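Chapter 3
Folding Flat Textiles

3.1 Finding the corners

A towel is a rectangle, but it rarely arrives at the folding surface as one. Before any fold is made, the cloth must be opened until all four corners are free. Terry cloth weighing 475 grams per square metre holds a crease under its own weight and will not fall open unaided.
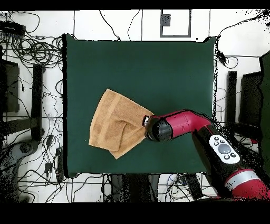

The woven band is the most useful guide to orientation. On most bath towels it runs parallel to the short edge, so a corner near the band can be identified by touch or by eye. Lift that corner first and draw it away from the centre until the doubled layer opens.

For a towel measuring 70 by 156 centimetres, the first fold brings the short edges together. Probert's method, treated in Section 3.2, begins with the long edges.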